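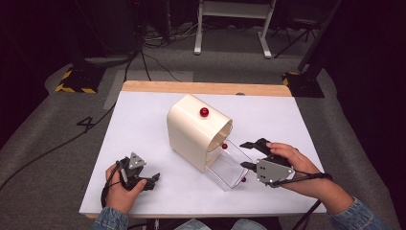

Clear plastic tray in an arched cream-colored enclosure, with small red balls

A drawer is an open-topped box that slides in and out of a larger body, usually a piece of furniture or a cabinet. It is opened by pulling horizontally on the front and closed by pushing it back. The body that holds the drawer is called the case or carcass. Drawers are used in homes, shops, offices, and workshops to store small and medium-sized objects.

The word comes from the verb "draw," in the sense of pulling. Older English inventories also use "till" and "drawing box" for small drawers fitted inside chests and desks. "Till" survives in the name for the cash drawer of a shop.

Parts

A common wooden drawer has a front, two sides, a back, and a bottom. The front is usually the thickest piece and is often made from better wood than the rest, as it is the only part on view when the drawer is shut. Sides and back are thinner. The bottom is a panel that sits in a groove cut near the lower edge of the sides and front. In solid wood construction the bottom is left unglued along at least one edge so that it can expand and shrink with changes in humidity.

The front may be flush with the case (an inset drawer) or may cover the edges of the opening (an overlay drawer). A third type, the lipped drawer, has a rabbet cut around the front so that a thin edge overlaps the case on some or all sides. Inset fronts need an even gap all around and are slower to fit. Overlay fronts hide small errors and are the usual choice in factory-made kitchens.

In many modern drawers the visible front is a separate panel, called a false front, screwed to a complete four-sided box. The screws pass through oversized holes and the panel can be shifted slightly before they are tightened.

Joints

The corners take most of the strain when a drawer is pulled. The main joints in use are:

Dovetail. Flared tails on the sides fit between matching pins on the front. The half-blind form, in which the joint can't be seen from the front, has been standard in better furniture since the late seventeenth century.
Box joint. Straight interlocking fingers, easily cut by machine.
Rabbet. The side sits in a step cut in the end of the front, held with glue and nails or screws.
Dowel. Round pins are glued into drilled holes. Common in furniture sold for home assembly.

Molded plastic drawers are made in one piece and have no joints. Metal drawers are folded from sheet and welded or riveted at the corners.

Runners and slides

The simplest drawer rests directly on the case and slides on the bottom edges of its own sides. Strips called runners support it from below, strips called kickers stop it from tipping down as it comes out, and guides keep it straight. Wear occurs on the sides and on the runners, and in old furniture both are often found to be hollowed. Repairs are made by planing the worn edge straight and gluing on a new strip. Wax or dry soap is rubbed on the sliding surfaces to reduce friction.

Side-hung drawers have a groove along each side that travels on a strip fixed to the case. This arrangement needs no dust panels or frames between drawers and became common in the twentieth century.

Mechanical slides are made of steel and use rollers or ball bearings. A three-quarter extension slide leaves the rear part of the drawer inside the case. A full extension slide brings the whole box clear of it. Undermount slides are fitted below the drawer, where they are hidden from view, and the bottom of the box must be raised slightly to make room for them. Soft-close slides contain a small damper that slows the drawer over the last part of its travel. Push-to-open slides release when the front is pressed and do away with the handle.

Slides are sold by length and by load rating. Lengths of 18 and 20 inches are usual for kitchen base cabinets. Heavy-duty slides for tool chests may be rated at 200 pounds or more.

Sticking and racking

A drawer that turns slightly in its opening and jams is said to rack. Wide, shallow drawers are the most likely to do so, and the fault is worse when the drawer is pulled by one of two handles. Long sides, a close fit, and a center guide all help. Swelling in damp weather is the other usual cause of sticking. Drawers are best fitted with this in mind, and a drawer planed to move freely in the wettest month may be loose in winter.

Stops prevent a drawer from going in too far or from being pulled out by accident. Inward stops are small blocks glued to the rail behind the front. Outward stops are often a turning wooden button at the back of the case.

History

Boxes that slide into a case are known from the ancient world, but drawers were uncommon in European houses before the sixteenth century. Most goods were kept in lidded chests, and to reach something at the bottom it was necessary to lift out what lay on top. Chests with a single drawer below the lid, now called mule chests, came into use as an answer to this problem. The chest of drawers followed in the seventeenth century and had largely replaced the plain chest for clothing by the end of it.

Banks of small drawers were made for apothecaries, seed sellers, and hardware stores. The Vilusgate seed cabinet, held in the local history collection at Dunoddale, is a late example with 15 columns of pine drawers and painted labels. Gwilym Bowen's survey of the collection, revised in June 2023, records that several of the drawers have been moved from their original positions and that the labels no longer follow alphabetical order.

Card catalogs and filing cabinets brought the drawer into office use in the nineteenth century. Steel became the usual material for office drawers in the early twentieth century, and plastic drawers for household use were widespread by the 1960s.

Special types

A secret drawer is hidden behind a molding, pilaster, or false back. A dust-proof drawer closes against a sealed frame and is used for insect and plant specimens. Knife drawers and spice drawers have fitted inserts.

Related articles
Cabinetmaking
Card catalog
Chest of drawers
Dovetail joint
Filing cabinet
Handle
Seed cabinet
Till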